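Shared Laundry Room Inspection – Checklist and Comments
Clolby Residences, Building 4, ground floor
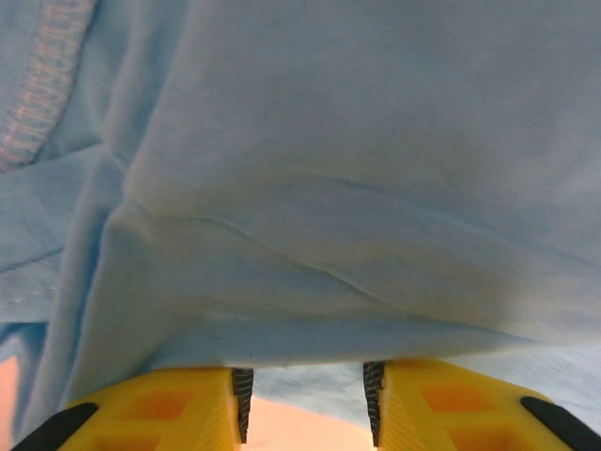

Inspected by: Ritva Laitinen
Accompanied by: Nidia Bermúdez, building office
Month: January
Start time: 9:15 a.m.

Ratings used: OK, Needs work, Fail, Not checked. Anything marked Fail has to be fixed or taken out of service before residents use it again. Comments from the last round are carried over where they still apply.

1. ENTRANCE AND FLOOR

1.1 Door closes and latches by itself – OK
The closer was adjusted after the last round. It no longer slams.

1.2 Floor clean, level and not slippery – Needs work
Two tiles near the floor drain are cracked and one rocks underfoot. The mat at the door has curled up at one corner. Replace the mat now. The tiles can wait for the spring repairs if the rocking one is glued down first.

1.3 Floor drain clear – OK
Poured a bucket of water through. Drained normally. The grate was full of lint and was cleaned on the spot.

1.4 Walkway to exit clear – Fail
Drying racks were parked across the path to the back door. Moved during the inspection. Same comment as last time. Nidia will mark a line on the floor with tape and put the racks on the window side.

2. WASHERS

2.1 Machines level and steady on spin – Needs work
Washer 3 walks forward on a full load. One rear foot is missing its rubber pad. Pad ordered from Toivonen.

2.2 Fill hoses – Needs work
No leaks. The hoses on washers 1 and 2 are the old rubber kind and are stiff near the fittings. Change both to braided hoses.

2.3 Shutoff valves turn freely and are labeled – OK
Labels are handwritten but readable.

2.4 Door locks hold during the cycle – OK
Tested on all machines.

2.5 Detergent drawers clean – Needs work
Black mold in the drawer of washer 2. Pull the drawers and scrub them monthly. Residents have also been using far too much powder. The dosing chart on the wall is so faded that I could not read the lower half.

3. DRYERS

3.1 Lint screens present and undamaged – Fail
The screen in dryer 2 has a tear along the frame. Dryer 2 is switched off and tagged until a new screen is in.

3.2 Lint screens cleaned between loads – Needs work
Thick lint on one of the two screens. The sign asks people to clean the screen "regularly." Change it to "before every load."

3.3 Exhaust duct connected and not crushed – OK
Rigid metal duct on both. The clamp on dryer 1 was a little loose and has been tightened.

3.4 Outside vent flap opens – Needs work
Opens, but sticks halfway. Lint and an old nest behind it. Eetu Halonen has the ladder and will clear it.

3.5 Space behind machines clean – Needs work
Lint on the floor behind dryer 1, along with several socks and a hand towel. Dryers should be pulled out and vacuumed behind twice a year. I found no record that this was done last year.

4. ELECTRICAL

4.1 Ground-fault outlets trip and reset – OK

4.2 No extension cords in use – Fail
An iron was plugged into a thin household cord run behind the folding table. Cord removed. If residents want to iron here, a proper outlet is needed on that wall. Leena Väisänen is getting a price.

4.3 Panel cover closed, 3 feet clear in front – OK

4.4 Lights – OK
One tube flickers over the sink. Not a safety item yet.

5. CHEMICALS AND STORAGE

5.1 Products in original containers – Needs work
One spray bottle with no label under the sink. Contents unknown. Removed by the building office.

5.2 Bleach stored apart from acids and ammonia – Fail
Bleach and descaler were on the same shelf. Separated during the inspection. They need to stay that way – please put a label on each shelf.

5.3 Lost clothing bin not overfull – Needs work
Bin was overflowing onto the heater pipe. Bag the older items and post a pickup notice. Keep nothing on or against the pipe.

6. FIRE AND EMERGENCY

6.1 Extinguisher in place, gauge in green, tag current – OK

6.2 Smoke detector tested – Not checked
The Rornent alarm panel was being serviced. Test at the follow-up visit.

6.3 Emergency number posted – Needs work
The number on the notice is for the old management company.

FOLLOW-UP

Items 1.4, 3.1, 4.2 and 5.2 come first. Repairs up to $300 can be approved by the building office. Hoses and tiles together will come to roughly $1,000 and go to Oksana Ostapchuk for approval. Dryer 2 stays off until I have seen the new screen in place.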